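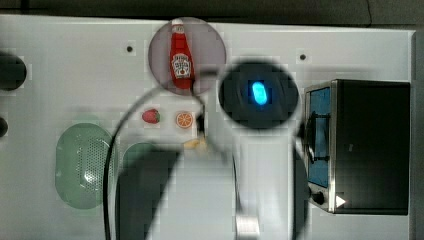
Print this page
E-mail this to a friend

I have never understood why sauce gets a plate. At my mother's table in Flirnunness the ketchup came out on a saucer, every meal, like a visiting bishop, and if you put it down on the cloth you were asked whether you lived in a barn. I took it for one of those things people do because their own mothers did it, and I still mostly think so.

But I've been trying it, because a household magazine called Bronach ran a piece saying that a plate under the bottle "transforms the rhythm of the meal". I doubt it transforms anything. I gave it 42 days, which seemed more than fair, and used an old side plate with a chip in it that we never put food on.

What I can report is that there was less red on the table. There was the same amount of red on everything else. The ring you get round the bottom of a bottle now forms on the plate, and then you have a plate to wash as well as a table to wipe, as the children don't aim for the plate when they put the thing back. One of them rested a half-eaten strawberry on it. By Saturday it was also holding a hair bobble and the lid off something.

The magazine also wanted a mat under each person. I looked at some in Rutherford's, pale green ones, oval, 90 pence off if you bought three. Ovals are a daft shape for a mat. They don't sit square to the edge, they won't stack neatly with anything else you own, and the ones with little holes in let the crumbs through to the table, so what have you bought? I left them there.

White tables are another thing I've gone off. Ours is from Eltenach and looked lovely in the shop under their lights. At home it shows every drop of juice, and orange is the worst, because it dries clear and you only find it with your elbow. The leaflet said it would wipe clean in seconds. It takes me roughly 3 goes with a hot cloth, and then I have to do the legs.

I've kept the plate for now. It does make it easier to carry the bottle, the salt and the vinegar back to the cupboard in one trip, and I'll give my mother that much, though I haven't told her. The bottle itself still gets stored the right way up in our house, whatever anyone says about getting the last bit out. You bang it. It has always worked well enough.

Print this page
E-mail this to a friend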